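Woven Labels and Printed Care Tags – Marero Trim Supply

Marero makes woven labels, printed care tags and size tabs for clothing makers, home textile shops and anyone else who sews and sells. Orders are woven and finished at our Corthorpe plant. The minimum is 60 pieces per design, and there is no upper limit.

Woven labels

Our standard woven label is made from polyester yarn on a damask ground. Damask is the smoothest weave we offer and holds small lettering well. We also weave in taffeta, which is stiffer and costs less, and in satin, which has a light sheen and is soft enough for neck labels in shirts and children's wear.

You can use up to six yarn colors per label, ground color included. Colors are picked from the Nava yarn card, which has 952 shades. If you send a color reference we will match it to the closest yarn on the card and tell you the number before weaving. We do not dye yarn to order for runs under 3,843 pieces.

Folds and cuts

End fold: both short ends are turned under and pressed. Good for labels sewn flat on two sides.
Center fold: the label is folded in half and set into a seam.
Loop fold: same as center fold with the raw ends angled for hanging.
Miter fold: the ends are turned up at an angle so the label can double as a hanger.
Straight cut: no fold, heat-sealed on all sides.

Please mark the fold on your artwork. A center fold needs a seam allowance of a quarter inch at each end, and lettering that runs into the allowance will be lost in the seam.

Printed care tags

Care tags are printed on nylon taffeta, polyester satin or cotton tape. Nylon is the usual choice for coats and bags. Satin is better next to the skin. Cotton tape takes ink a little less sharply, so we suggest a type size of 7 points or larger. Tags can be printed on one side or both, in black or in one color of your choice.

We set the wash symbols from your instructions. Fiber content and country of origin are your responsibility, so read the proof closely before you approve it. 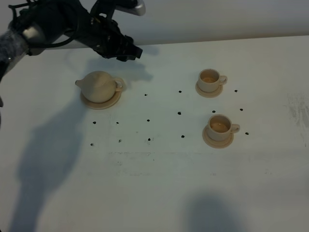 A Prurkcombe customer wrote in May that the satin neck labels sat flat after the collar was stitched, but that the center fold came out a touch narrow for her seam, and she asked for a wider allowance on the next order. We can do this on any folded label at no charge. Put the allowance you want in the notes box on the order form, or send it along with your artwork.

Artwork

Vector files are best. We also accept a clean scan at actual size. Thin lines and small serifs do not always weave well, and our artwork staff will point out anything that is likely to fill in. Redrawing a simple logo is included in the price. Complicated redraws are quoted first.

You will get a proof on screen before anything is woven. A woven sample can be made for a fee, which comes off the bill if you go ahead with the full order. Changes after proof approval mean a new setup charge.

Sizes

Widths run from three-eighths of an inch to three inches, and lengths up to five inches before folding. Size tabs are kept in stock from XS to 3XL, black on white or white on black, center fold only. Number sizes are made to order.

Packing and delivery

Folded labels are packed in bags by design. Straight cut labels can be supplied on a roll if you use a label feeder – ask for the core size you need. Care tags come cut and stacked unless you ask for rolls.

Mixed orders ship together once every design is finished. If you need one design sooner, tell us when you order and we will send it separately. The extra postage is added to your bill.

Reorders

We keep your artwork and loom file on record, so a reorder with no changes has no setup charge. Quote the number printed on your packing slip. Yarn lots vary slightly, and a label from a new run may not match an old one exactly – order enough for the whole season if this matters to you.

Prices on this page are reviewed twice a year. Next review: June 15, 2026. Quotes given before that date will be honored for 60 days.

Request a quote
Order a yarn card
Download the fold guide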